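Winter tires on the Amelmont commute, worth it?

curbfeeler
I drive a Nomura wagon to Amelmont and back every day, 400 feet of climb, mostly plowed. The shop wants me in a set of Gesport winters. My all-seasons have 3 winters on them and I'm still alive. Convince me.

slowlane_2
Being alive is a low bar. Mine stopped a car length shorter at the Vullisier junction after I switched. Buy the tires.

offcamber
Disagree. If the road's plowed, leave a bigger gap and keep your money. Half the people on winters drive like they bought a snowmobile.

slowlane_2
And the other half are behind you, waiting for you to get up the hill.

curbfeeler
So that's 1 vote each. Very helpful. What about tread depth? I don't own a gauge.

offcamber
Use a coin, same as everybody. Check the inside edge too, mine always go there first.

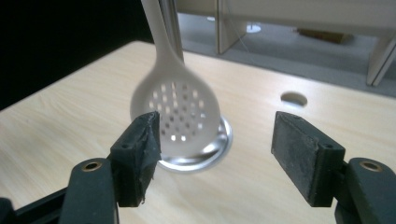
dentside
Reply to curbfeeler: check the date code before you check the tread. Old rubber goes hard and no amount of depth fixes that.

curbfeeler
Went out with a flashlight. They're older than my dog. Fine - ordering the Gesports.

offcamber
Still leave the gap.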